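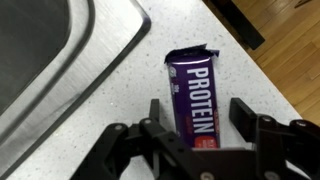
Where did the snack money go this fall?

Most of it went on protein bars, and the rest on fruit, crackers and a second set of bins for the counter.

Hi Fergal, you asked for something short on how the snack counter at Skaltmont is doing, so I'm writing it up the way I'd tell you over the phone. As of 24 September 2024 we've spent $3,767 of the grant, and that includes the bins and the little fridge. I'm happy with that number. Kane thinks we could have done the fridge cheaper and he's probably right, but the old one was leaking all over the floor and I wanted it gone!

The bars are what people come for. We tried to push the fruit hard in the beginning (big bowl, right by the door) and it does move, mostly bananas, but somebody coming off a late class wants a thing they can put in a pocket. So we now keep 14 kinds of snack on the counter and four of those are bars. The purple wrapper with PROTEIN down the front in big white letters is easy to spot from the other side of the room, and I've stopped bothering with a shelf label for that one.

What's been annoying is the half-finished stuff. People tear the top off a bar, eat two bites, get called away and leave it standing on the counter. I don't love throwing food out, but an open bar can't go back in the bin with the sealed ones, so out it goes. Kenta put up a note asking people to take opened food with them. It helped for a while — then the note fell behind the fridge. A new one is up, laminated this time.

Wrappers are the other mess. We moved the trash can to the end of the counter and I wipe down the top after lunch and again before I lock up. It's a speckled white top, so crumbs hide on it pretty well, and you have to run your hand over it to know if it's clean.

Ordering is better than it was in spring. Rampersad delivers every other week and they let us mix cases, so we don't get stuck with a flavor that just sits. Jostari was a little cheaper per box but wanted us to take full cases of everything, and we still have a stack of their coconut ones in the closet if your office would like some (please say yes).

Two things I'd like from you. First, can we move what's left on the fridge line over to food? Second, I want to add a nut-free bin with its own lid and scoop, well away from the bars, and Iason has offered to write the ingredient cards for it.

Next report comes in December, and I'll send the Rampersad receipts along with that one.

Itsuki Okabe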